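Hand-held gripper comparison, wrist camera recordings

This set was recorded to compare two fingertip designs on our hand-held grippers before one of them goes on the Remberg arm. It has 20 sessions, each made by two people working at the same time with one gripper each. Khải Đồng and Sofia Lambrakis did most of the recording in July.

Each gripper carries a fisheye camera looking out past the fingertips. Expect strong curvature and dark corners. Faces are pixelated in all released files - please tell us if you find one we missed.
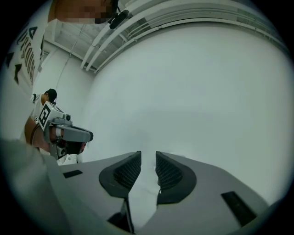 Salari Manipulation Group, Gripper Testing

The black fingertips with the grid-textured inner face are listed as "pad B" in the session table. Pad A is the older smooth one. Both fit the same mount, and swapping them takes more than 5 minutes, so a session never mixes the two.

Known problems
Sessions 2 and 5 have dropped frames near the start.
Marker tracking gets worse when the other operator stands close to the camera. Yesenia Meléndez is working on a filter.
Gripper width is not calibrated across units. Do not compare raw values.

Not included: force readings, audio, arm playback.

Questions about the files go to Nghĩa Đoàn. Last updated 2024-09-11.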